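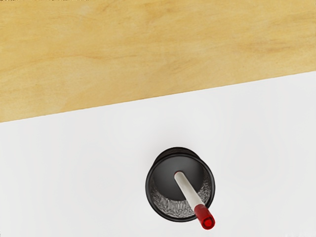 Benjie Bautista wrote to me that a simulator subscription is like paying for a driving school where the car never leaves the screen, and that he would not give one dollar for it. I have thought about his sentence for several weeks. I still believe he is wrong, but less wrong than I wanted him to be.

The service is called Trurkham. For a monthly fee, a small company gets a set of simulated tabletop tasks, an arm model, and a scoring tool that tells you how your control program has performed. I tested it with Uyên Tiêu, using the task package named Whitlock, which is a marker and a pen cup. We made 2,064 trials. On a real arm this would have taken us the whole winter, and I don't want to think about the broken cups.

My first praise is for the dullness of the tasks. Many products of this kind sell you a kitchen full of shining objects, and after one afternoon you have learned nothing. A cup on a white sheet is honest work. When the program fails there, you know where to look.

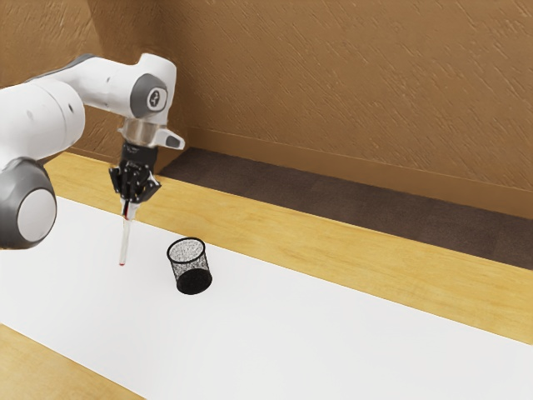
A thin object held from the top is difficult for a reason that beginners do not expect: a small error of angle in the fingers becomes a big error at the lower end. Trurkham lets you change this angle, and also the friction, the light and the position of the cup. We found 16 settings in the menu, of which 13 are explained in the manual. For the other three I had to write to the support, and the answer came after 15 days. This is too slow for a paid service.

My second complaint is more serious. The scoring tool gives one number at the end, and customers love one number. They will put it in a slide and show it to their director. But the number says how the program behaves in Trurkham's world, with Trurkham's friction. The company should write this in large letters on the results page – now it stands in a footnote.

So would I pay? Yes, for a team which already owns an arm and can check the results on it. To a team without an arm I would say to wait, and here Benjie may have his victory. He has asked me to try Kovuvetti next, and I have told him that he must pay the fee.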